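Gripper comparison, produce handling: progress report for the May to July period
Parkinthorpe site, 25 Jul 2020

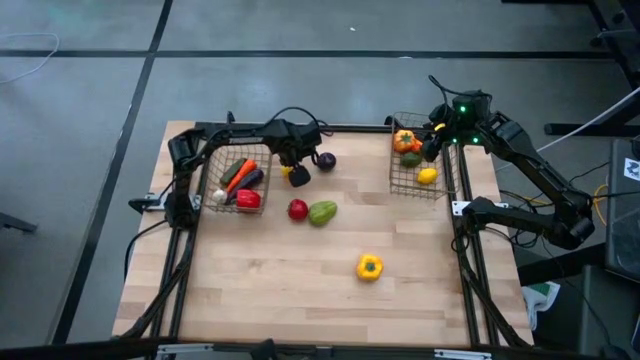

Fig. 1. Two-arm bench with wire baskets at either side and mixed produce.

Summary

We have spent this period comparing the Kang fingers with the older Notero set on the two-arm bench. The proposal said we would have a recommendation by now. We do not, and I would rather say so than put forward a winner on thin results.

What was done

Both finger sets were fitted in turn and run on the same task, moving single items between the open table and the baskets. We completed 13 sessions against the 12 planned. The extra one was a repeat, after the wrist on the right arm lost its zero position and spoiled a whole set of results.

What we found

The Kang fingers did better on round things such as peppers and the tomato. They did no better on long items, and with the aubergine lying on a slant against its neighbours they were worse. The maker's leaflet claims gentle handling of all produce. We saw nothing to support "all".

Garlic was poor with either set. It is small, and when it sits low in a basket the broad fingertips tend to meet the wire first. I suspect much of what we have been calling gripper failure is really basket failure, and the present log sheet cannot tell the two apart.

Of 1916 logged attempts, a fair share were made before we settled the closing force. I have left these out of the comparison. Including them would flatter the Kang set, which was fitted later.

Problems

Cables at the right arm still need tidying. The controller update from Borden arrived late and changed the default speed without any mention in the notes – we lost 2 days finding that out.

Next period

Change the log sheet to record contact with the basket. Repeat the long items with both sets at one fixed speed. Try a shallower basket on one side only.

No extra money is requested. I would advise against ordering more Kang fingers until the repeat runs are in.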